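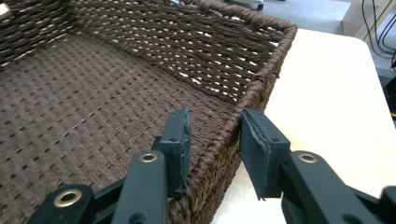
A dark brown woven basket. Look how the strands go over and under.

What Is a Website Theme?

Do you have a favorite website? Maybe it has big round buttons and a blue top. Another website has small letters and a white page. Why do they look so different? Very often the answer is the theme.

A website has two parts. The first part is the content. Content means the words, the photos and the videos. The second part is the look: the colors, the shape of the letters and the place where the menu sits. A theme is a set of files which tells the computer how the look should be.

Let us imagine a school website with the name Wavcombe. The pupils have written 214 pages for it, with stories about frogs, football and soup. One morning they want that all the pages become green. Must they change 214 pages one after another? No! They choose a new theme, and every page gets the new look. The stories about frogs stay the same.

How does it work? When you open a page, the website takes the content from its storage. Then it asks the theme, "Which color? Which letters?" It puts the answers together and sends the page to your screen.

Some themes are free and some cost money. A grown-up can look in a theme list and try one. In the Grokby list there are 253 themes, so choosing can take a long time.

Try it yourself
Take 2 sheets of paper. Write the same short story on both of them. On the first sheet use red letters and draw a border of stars. On the second sheet use tiny black letters and no border. Show them to a friend and ask which one is easier to read.

New words
Content: what a website says and shows.
Theme: the files that decide how it looks.
Menu: the list of links to other pages.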